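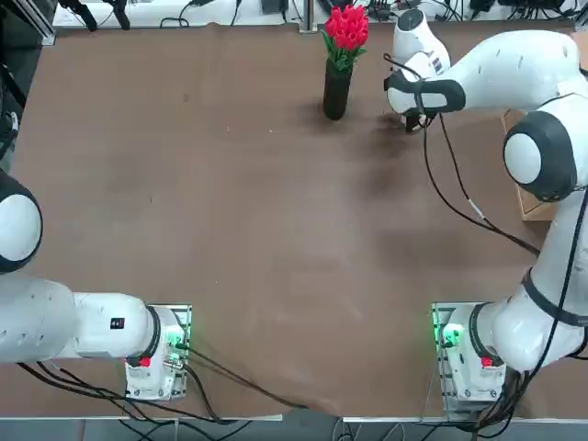

JISTOVAU, June

Search this blog Go

What I would put in the budget for a second table

By the author of Tastden Notes
Posted in June

The request for next year has to be in by Friday, so most of my week has gone into a spreadsheet. We have one table with a pair of arms on it and we want a second one like it. When I wrote the first request I had never bought a robot arm before, and I got a fair amount of it wrong. I kept the old file. I have been going through it line by line and writing down what we paid for, what we forgot and what we bought and never used. Several people have written to me asking how to plan for a setup of this size, so I am putting the notes up here.

I am not going to list prices. Ours were quoted to us with conditions attached, and they will be out of date soon anyway. Proportions hold up better.

The arms

In the first request the arms took up 70 percent of the money. I thought that was high at the time and tried to push it down by asking for cheaper arms. What I should have done is leave that line alone and make the whole request bigger. The arms are the one part that came with a quote, a delivery date and a manual, so they were easy to write down. Everything else I guessed at, and I guessed low.

We bought through a reseller called Yensuk. They were slow to answer before the order and quick afterwards, and I would take that over the other way around. Two things I would ask them, or any reseller, before signing:

Does the price include the gripper and its cable? Ours did. A competing quote that looked better on paper did not include either, and I only noticed when I read the second page.

Who pays the shipping if an arm goes back for repair? We have sent one back so far. The repair was covered. The crate and the freight were ours, and there was no line in the budget for them. There is one now.

Keep the boxes, too. We flattened ours in the first week to make room and had to buy a crate later on.

The table and what goes under the arms

I had a single line that said "table." It should have been several lines. The top has to be stiff, the frame has to be heavy enough or fixed to something, and the arms have to be bolted to plates that are themselves held down properly. The plates were the last thing to be ordered and they held up everything else. The arms sat in their packaging for 10 days while we waited on metal.

Lademska, the machine shop that cut the plates for us, charges much less for a second set if you ask for it at the same time as the first. I did not ask. If there is any chance at all that you will build a second station, order the plates together and put the extra ones on a shelf.

The covering on the table top is cheap and I now treat it as something we use up. It gets scuffed and marked within weeks. I used to care about how it looked, and then I found that the marks do matter a bit for our work, because the cameras see them and a fresh sheet looks different from an old one. So the new request has spare sheets in it, all from one batch, and a note to write down the month when we change one.
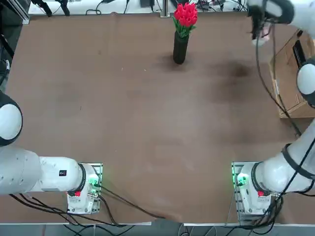 The tulips at the far side of the table, with both arms on their plates.

Cable

This is the line I was furthest off on. I had assumed the cables that came in the boxes would be enough. They are enough if the controller and the power supplies sit right next to the arms. Ours sit on the white surface behind the table, and once you route a cable along an arm, leave slack for the joints and then bring it around a corner, you have used up far more than you would think from measuring in a straight line.

We ended up buying around 25 meters of extra cable of different kinds in the first few months, in small orders, each with its own delivery charge. I would now buy a reel of what can be cut to length and a box of good ties and straps, and do it in one go.

There is a labor cost here as well. A cable that hangs badly will catch on something sooner or later, and then you lose an afternoon. I have put two days of routing into the plan for the new table, before anyone tries to run a task on it. My manager crossed that out last time. I have put it back and written next to it what the afternoons cost us.

Power adapters deserve their own line too. Every small device seems to come with its own, each a different shape, and most of them cover up the socket beside them. Count the sockets you need and then buy the wide strips with the spacing. We did it the other way around and have a drawer full of narrow ones.

Cameras and mounts

I would spend more on the mounts than we did. The cameras themselves are small and have not given us trouble. The clamps and brackets we bought first were the cheapest in the catalog, and they crept. You would set the view in the morning and by late afternoon it had shifted a little, which means another calibration. Aluminum rail with proper brackets costs more at the start and then you can leave it alone. It also gives you somewhere to tie the cables.

The wrist cameras need spares. They live right beside the fingers, where everything happens, and it is a small part with a thin cable. I have asked for one spare per arm.

Fingers and other parts that wear

Gripper fingers are a consumable. I did not know that when I started. I thought of them as part of the arm. We print some and buy some, and between the two we go through enough of them that I keep a small box with the screws already sorted. Budget for the screws as well, including the odd sizes, and for a second set of drivers that stays at the table. The first set walks off to other rooms.

Props

Props are the line that gets questioned every time, so I will spend a little longer on it. An arm on a table with nothing to pick up is not much use to us. We need objects, and the objects need to differ in the ways that matter: stiff and soft, tall and flat, heavy at the bottom and heavy at the top. Last month's tasks used a black vase with red tulips in it and a small pink soft toy, among other things. The vase is tall enough that an arm has to be planned around it, and the toy gives when the fingers close on it. You do not get either of those from a set of plastic blocks.

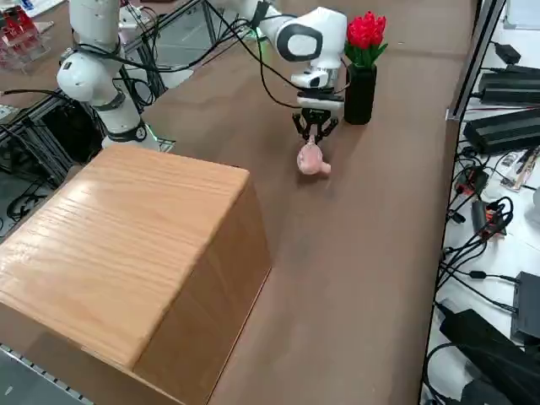 None of this is expensive by itself. The trouble is that it arrives as a stream of small receipts from ordinary stores, and the people who approve spending see a soft toy on an equipment account and want to know what it is. After a few rounds of that I asked for one lump sum for the year called "task objects," with a short paragraph explaining it, and that went through. I would do it that way from the beginning.

Some advice on buying them:

Buy 2 of anything you like. Stores drop things without warning, and if an object has been in your data for months you will want a replacement that matches.

Skip the big assorted bins. We bought one and used hardly any of it.

Fake flowers are fine and you never have to water them.

Wooden boxes and small pieces of furniture count as props too. They take up storage, and storage costs money or at least an argument with whoever has the next room.

The floor around the table

The plan for the first station stopped at the table edge. I drew the table, I drew the arms on it, and I put the rest of the room down as empty space. It does not stay empty. There are stand legs and cables down there, and objects end up on the floor as well as on the table. For the new station I measured the reach of both arms, drew that on the plan, and then added a strip beyond it for people to walk through. That made the footprint quite a bit bigger and it ruled out the room we had been offered. I would much sooner find that out from a drawing.

If you plan to work with cabinets or anything else with a door or a handle, draw those in as well, with the doors open. 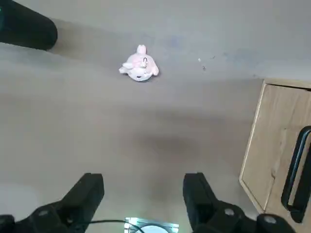
What I left out this time

A few things were in the first request and are gone from this one.

The fancy tool changer. We have used it very little. For the work we do, one type of gripper is enough, and swapping fingers by hand takes a few minutes.

The big monitor on an arm. It was in the way. A laptop on a cart is better.

The extended software license. We ended up on our own code for nearly everything, and the basic license covers the rest. Check what you use after the first few months before you renew.

The cover for the whole station. I was worried about dust. We wipe it down.

How the new split looks

With everything in, the arms come to a smaller share than before, although the price per arm has hardly changed. The rest is the table, the plates, the rail, the cable, the spares, the props, the freight and the days of work to put it together. I also added a reserve of 10 percent, which I was told would be the first thing cut. It might be. If it is, I will ask for the spares to be protected, and I will drop the second set of cameras until later in the year.

I have not had an answer yet. I will update this post when I do – or in the comments if it is a short one.

Comments

guest wrote:
Thanks for this. We are at the stage of comparing quotes and the gripper cable thing is exactly what happened to us. It was in a footnote.

reader in a school lab wrote:
Do you think one arm would do to start with? We cannot get near the money for a pair.

Tastden Notes replied:
Yes, if your tasks allow it. Get the plate and the table sized for two anyway. That part is hard to change later.

anonymous wrote:
I disagree about the tool changer, we use ours every day. Depends on the work I guess. Agree on the mounts. Ours sag.

guest wrote:
What did you end up using for the table covering? We tried a few and they all show wear.

Tastden Notes replied:
Ours does too. I stopped looking for one that doesn't and bought spares.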